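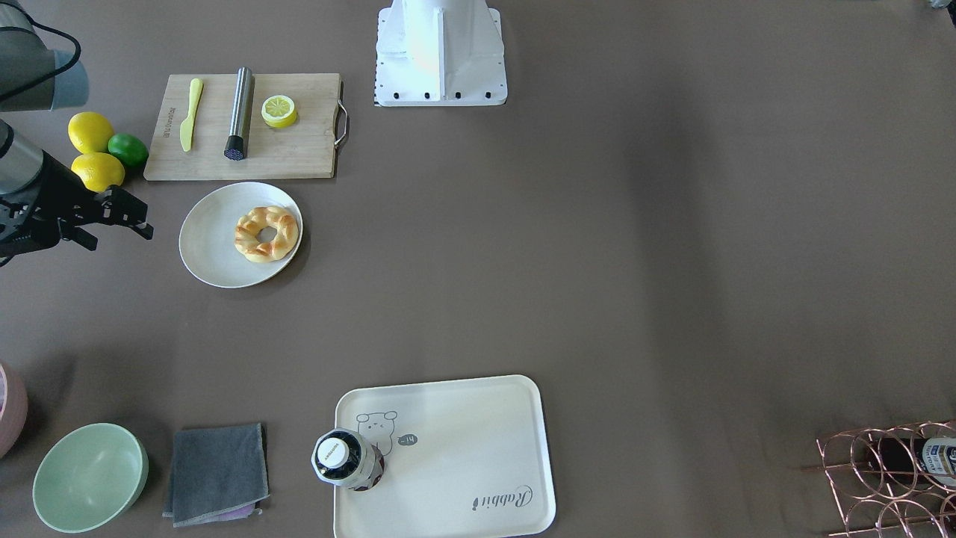
I got my first camera bag wet in September, and I have been fussy about where my gear lives ever since. We don't have a spare room, so everything to do with photography gets cleaned, charged and packed at home in between meals. These are the habits that stuck.

Batteries first. I used to toss charged and dead ones into the same pocket and then stand in a parking lot trying them one after another. Now the charged ones go in contacts up and the dead ones contacts down. I also write the month I bought each battery on a bit of masking tape, so when one starts dying early I know if it's just old. Two of my Olance spares lasted barely a year (the original is still going strong, go figure).

For lenses, blow before you wipe. Always! A rubber bulb blower gets most of the dust off, then a soft brush, and only then a microfiber cloth with a drop of lens fluid on the cloth itself. Don't put the drop on the glass -- it can creep in around the edge. I wash my cloths by hand in plain dish soap and let them air dry. Fabric softener leaves a film on them that ends up smeared all over your filter, and I spent a whole evening blaming a perfectly good filter before I figured that out.

Stuck filter? Wrap a wide rubber band around the rim, the kind that comes on broccoli, and turn gently with your fingertips spread out. Squeezing hard bends the ring a little and makes it grip tighter. If that doesn't do it, I use a pair of Warnier filter wrenches that cost me 9 dollars.

Damp is my big worry. I keep the camera body and 3 lenses in a clip-lid food box with silica gel packets and a little humidity dial from Javside. I like it between 40 and 50 percent. The packets I use can be dried out in a low oven, but check yours first, as some of them melt. I set mine to the lowest temperature on the package and leave the door alone until the timer goes.

Tripod feet get ignored until they squeak. After a beach trip I pull the legs all the way out, rinse them in fresh water, and leave them extended overnight. A dab of grease on the threads, then wipe off the extra -- sand loves grease.

Memory cards I copy twice before formatting, and I format in the camera. Full cards go face down in the wallet.

Next on my list is the shoulder strap on my Ruiz-Ortega bag, which has started to fray right at the buckle. I've got heavy thread and a leather needle, and if it holds through the winter I'll post how I stitched it.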